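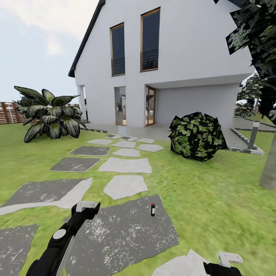 Call for participants: robot open day in Evdale
Posted by the Wekari open day team, 27 Jul 2019

Wekari is looking for 18 people to take part in our next open day in Evdale. You will drive a two-armed robot in simulation and help us to see how new users learn the work. No experience is needed. In April we had mostly engineering students, and this time we would like to meet also gardeners, drivers, teachers and retired persons.

The visit takes two hours. First we give a short demonstration of our control program, Fiver. Then each participant gets a turn in the garden course, where the task is to reach for a small object with a red cap that stands on a stepping stone in front of a house. Indoor tasks are done in the Kaewsai room on the same floor. At the end we ask you to fill in a form with six questions.

You should:
- be 18 years or older
- be able to use both hands for the controllers
- read simple English, as the menus are not translated

Please tell us before if you easily feel sick from moving screens. You may stop at any moment and stay for the rest of the visit as a guest.

We cannot pay a fee, but we return the cost of bus or train inside the region. Please keep your ticket. Coffee and sandwiches are served after the last turn.

To apply, write us a few lines about yourself and which time of the day is better for you, morning or afternoon. We answer every message, also when the group is full.

Last updated: one day after posting

Contact: Wekari open day desk, Evdale | © Wekari | Back to top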